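Saisie de tasses et de bouteilles : régler les limites avant de lancer le bras

Les fiches de bonnes pratiques adorent les plans de travail dégagés. Chez Bamham, on essaie plutôt comme ça :
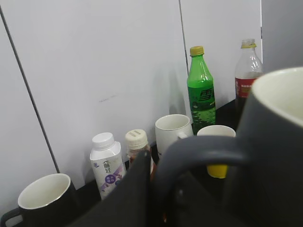 La procédure Stedorine demande 5 cm libres autour de chaque objet à saisir. Très bien sur le papier. Dans une cuisine, je n'ai jamais vu cette marge respectée plus d'une matinée, alors voici ce que je fais.

1. Plafonnez la vitesse d'approche. Je reste à 205 mm/s loin des objets et je divise par 5 dès qu'un doigt de la pince passe sous la hauteur du plus grand récipient.

2. Réglez l'effort de serrage sur l'objet le plus fragile du lot. Une bouteille en plastique à moitié vide ne réagit pas comme une tasse en céramique, quoi qu'en dise le profil « universel » fourni avec Umby.

3. Pour une tasse, choisissez l'anse ou le bord, et notez-le. Un mode automatique qui hésite entre les deux finit par pousser la voisine.

4. Testez l'arrêt d'urgence bras chargé. À vide, tout le monde réussit le test.

5. Conservez le journal des essais, échecs compris. Le rapport Parsons ne retient que les prises réussies, je me demande bien à quoi il sert.

Reprenez les réglages à chaque changement de doigts. La prochaine révision de la procédure est annoncée pour mars ; je garde mes valeurs en attendant.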